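The Ornard

The arm had come in a crate from a school in Clurmont that was closing its machine room. Phong Mạc paid 50 dollars for it and another 44 for the cables. He and Fikri Kusuma carried it up the stairs to the back room of the shop on Dauda Street and bolted it down beside the pine table. The name Ornard was stenciled on the crate, so that was what they called it.

By October they had replaced two motors and most of the wiring. Fikri did the wiring. Phong wrote the control program, which he named Itero, and kept his notes in a green ledger left over from his father's store.

"It's still dipping," Fikri said.

"How much?"

"Enough to knock something over."

Phong typed a smaller number and told it to go again. The motors hummed and the wrist came down toward the mug, slowly, with the bent rod out front. They had argued over that rod for most of an evening. Phong wanted it for catching handles. Fikri said a handle was the one thing on a mug you could hold with two plain fingers, and that a hook would only swing.

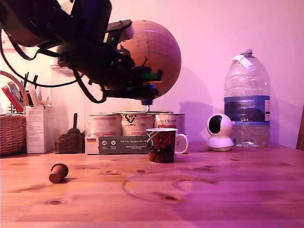 Fikri put his hand near the switch and left it there. He had done that on every run since the first one, when the elbow had gone the wrong way and taken a piece out of the door trim. The trim was still on the floor of the closet. He meant to glue it back on.

"Stop it there," he said.

Phong stopped it. The fan in the power supply kept going. Down in the shop someone was running the band saw, and they waited for it to finish before they talked again.

"You want to take the hook off," Phong said.

"I want to try it without."

"We spent a week on the hook."

"I know how long we spent."

Phong wrote in the ledger. The run was number 541. He had started the count over twice, once after the motors and once after he spilled tea on the first ledger, so the real number was higher, but this was the one he had. He drew a line under it and went to get the hex keys.

The fingers were in a coffee tin on the shelf. Fikri had cut them in the summer and then cut them again, and he liked the second pair. They came to a point at the ends. He had told Phong the points would let them get in beside a small thing without pushing it along the table, and Phong had said they would see.

It took them an hour to make the change. One screw had been put in too tight, by Phong, and they both knew it and neither brought it up. Fikri worked it loose with a rubber band under the key. When the fingers were on he opened and closed them by hand and listened to the joint.

"Dry," he said, and put a drop of oil on it.

"Mug first?" Phong asked.

"No. Something small. If it can line up on something small, the mug is easy."

So they used the little cup with the blue lid. Phong set the speed to 6, the lowest he trusted, and sat down on the stool. Fikri stood by the switch.

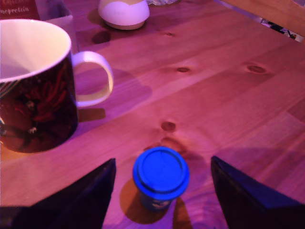
"What happens if it closes off center?" Phong asked.

"One finger gets there first and shoves the cup over to the other one. Then the grip is crooked, and it drops when you lift. So we get it centered before we close anything."

Phong nodded and opened the page with the offsets. He changed one and read it back out loud. Fikri read it again over his shoulder — he always did, ever since the door trim — and said it was fine.

The saw started up downstairs. Phong waited with his finger on the key until it quit, and then he wrote the next number in the ledger and pressed it.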